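How to Wash Bed Pillows at Home Without Making Lumps

Many people wash the pillowcase every week and never wash the pillow. I was one of them until my sister-in-law, Milagros Núñez, came to stay with us in Inskip and asked me when I washed the pillows the last time. I had no answer. She worked many years in a hotel laundry, and most of what I write on this page I learned from her. The rest I learned from my own mistakes.

Before you start

Find the care label of the pillow. It is usually sewn into a side seam, and on old pillows the letters are often washed away. Look for the small picture of a tub with water. If the tub has a cross over it, do not wash the pillow in water. If there is a number in the tub, this is the highest temperature in Celsius. My pillows say 40, so I use the warm setting and not the hot one.

Which pillows can go in the machine:

Polyester filling: yes, almost always.
Down and feather: usually yes, but the drying is long.
Cotton filling: check the label, some become hard.
Memory foam and latex: no. The foam can tear when it is heavy with water. Clean only the spot that is dirty.
Buckwheat: take out the hulls and wash only the cover.

Check the seams too. Press along each side with your fingers. If you find a small hole, close it with needle and thread before washing. I once skipped this with a feather pillow and I was cleaning feathers from the machine for two evenings.

What you need

A washing machine, better one that opens from the front
Liquid detergent, a small amount
White vinegar, if there is a smell
Two clean tennis balls or dryer balls
A dryer, or a very dry day and patience

Powder detergent is not good for this job. It stays inside the filling and later you feel it like sand. I use the liquid from Nendano without perfume, but any mild one will do.

Step 1. Strip the bed and treat the stains

Take off the pillowcase and the protector if you have one. Yellow marks come from sweat and hair oil. Mix one spoon of liquid detergent with warm water, put it on the mark with a soft cloth and wait 30 minutes. Do not rub hard. For old marks you can repeat it one more time.

If your pillow has a colored or printed cover which does not come off, test the detergent first on a corner at the back. Dark tags sometimes give color to a light fabric, so keep the wash cool the first time.

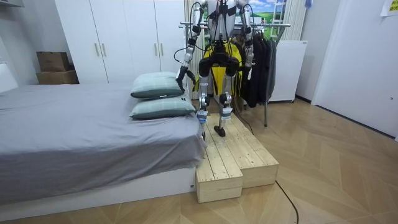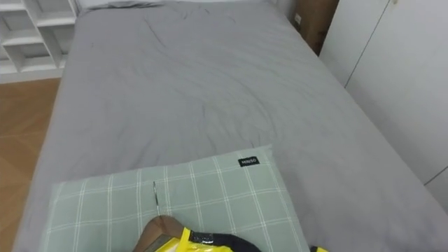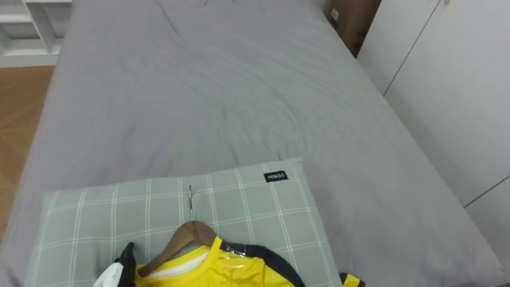
Second and third photos: the plaid pillow lying flat on the gray fitted sheet.

Step 2. Load the machine

Put two pillows together so the drum is in balance. With one pillow alone, the machine can shake and walk on the floor. If you have only one, add a few towels of a similar color. In a top-loading machine, stand the pillows vertically, one on each side of the center post.

Step 3. Wash and rinse

Choose the gentle program. Use half of the detergent that you normally use. When the program is finished, run one more rinse with cold water and no detergent. Then run an extra spin at medium speed. Squeeze a corner of the pillow over the sink. If you see foam in the water, rinse again.

Step 4. Dry completely

This is the step where most pillows are ruined. The outside becomes dry quickly and the inside stays wet, and after some days there is a bad smell.

Put the pillows in the dryer with the tennis balls. For polyester use low heat. For down use the setting without heat or with very low heat. Stop every 30 minutes, take the pillows out, shake them and break the lumps with your hands. Polyester takes me roughly two hours. Down can take 4 hours or more.

Without a dryer, lay the pillows flat on a rack where the air can pass under them. Do not hang them from one corner, the filling will fall down to the other end. Turn them several times during the day.

To check, press the middle strongly between two hands and hold it. If it feels cold inside, it is still wet. Leave the pillow one more night in a warm room before you put the case on.

How often

I do ours in January and again in summer. If someone in the house has allergies or sweats a lot, every three months is better. A protector with a zipper helps very much, and you can wash it together with the sheets.

Before you buy a new pillow, try the fold test. Fold the clean, dry pillow in half and let it go. If it opens by itself, keep it. If it stays folded, the filling is finished and washing will not repair it.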